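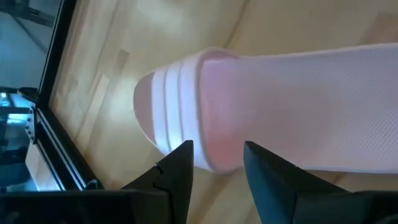

Figure 2. White fabric item with ribbed bands, on a light wooden surface.

The second survey went to 188 people who had seen the first Ciremon film at least once. Most had watched it at home, often with a parent or an older sibling, and they were asked what they expected from a sequel made with the same lead actors. Returning cast members came up far more than plot. Dramani found much the same with the Stanuvari series, although her group was younger and had mainly seen the films in cinemas.

Eight people said they would rather no sequel were made. Their answers were kept in the totals.

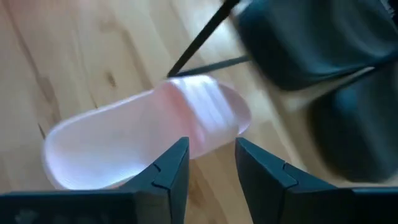

4.2 Plot details released early

We then looked at comments left under the first plot summary, posted on Jun 15, 2020. Roughly 800 were collected and 50 were coded twice, once by each author. Where the codes differed -- mostly on jokes and song lyrics -- Patrício's reading was used. Many commenters worked out how old the characters would now be, and several complained that the summary gave away the return of the villain. Fan-made videos were left out of this count and are covered in Section 5.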